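# Budget pour deux postes de collecte avec préhenseurs à main : quoi prévoir en dehors des préhenseurs ?

**atelier_pindov**

Bonjour,

Nous préparons une demande de financement pour l'achat de préhenseurs portatifs (tenus à la main, cube de marqueurs sur le dessus) destinés à enregistrer des démonstrations de manipulation. Le but est d'entraîner ensuite un bras que nous avons déjà. Objets visés : textile, petits emballages, vaisselle.

Le devis de Seidel s'élève à 3 000 € HT par paire, câbles compris, alimentation non comprise. Il nous faut 2 postes. La direction demande une enveloppe complète avant fin avril et je n'ai aucune idée des postes annexes : stockage, fixations, pièces d'usure, ordinateur.

Deux points me bloquent :

- faut-il prendre la version filaire ou attendre une version sur batterie ?
- le local a un sol carrelé brillant et peu de prises murales. Faut-il prévoir des travaux ?

Merci d'avance.

---

**flornonska_tech**

Filaire, sans hésiter, si les opérateurs restent dans un rayon de quelques mètres. Le flux vidéo passe mieux et il n'y a pas de rotation de batteries à gérer. En contrepartie, il faut budgéter la gestion des câbles dès le départ : passage au plafond ou potence, gaines, colliers, rallonges à verrouillage. Dans les dossiers que je relis, cette ligne manque presque toujours et finit en dépense imprévue.
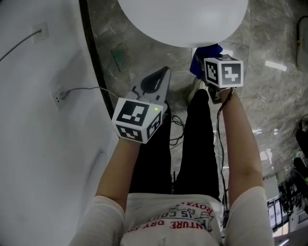
Pour l'ordinateur, comptez 2 000 € par poste avec un SSD correct. Ne mutualisez pas une machine pour deux opérateurs : les ports USB saturent et on perd des images sans message d'erreur. Prenez aussi un jeu de doigts de rechange par préhenseur et des planches de marqueurs imprimées sur support mat. Une face rayée ou brillante dégrade le suivi de pose.

Pour le sol, pas de travaux. Les reflets des luminaires sur du carrelage poli peuvent gêner la localisation visuelle, mais des dalles de mousse mates ou un tapis antistatique suffisent. Côté prises, faites tirer une ligne dédiée si vous branchez plus que les deux postes. Sinon, une multiprise fixée au mur par poste.

---

**bonimeo**

Nous on a pris sur batterie et on regrette. Demandez un prêt avant d'acheter, Seidel en fait parfois.

---

**rk_labo**

D'accord avec la première réponse sur le filaire, moins sur les pièces de rechange : un jeu par préhenseur est insuffisant pour du textile. Prévoyez-en deux.

À vérifier sur le devis avant signature :

1. Délai de livraison des pièces détachées. Le nôtre était de 14 semaines, avec un poste à l'arrêt pendant tout ce temps.
2. Licence du logiciel d'enregistrement : perpétuelle ou annuelle, par poste ou par site.
3. Format des données exportées. S'il est propriétaire, ajoutez du temps ingénieur pour la conversion.
4. Masse d'un préhenseur équipé, cube et câble compris. Au-delà d'une certaine durée de session, c'est l'avant-bras qui limite le débit, et il faut alors chiffrer un opérateur supplémentaire.

Pour le stockage, faites une heure d'essai pendant le prêt et extrapolez à partir du volume mesuré. Les valeurs des fiches techniques sont données avec compression maximale.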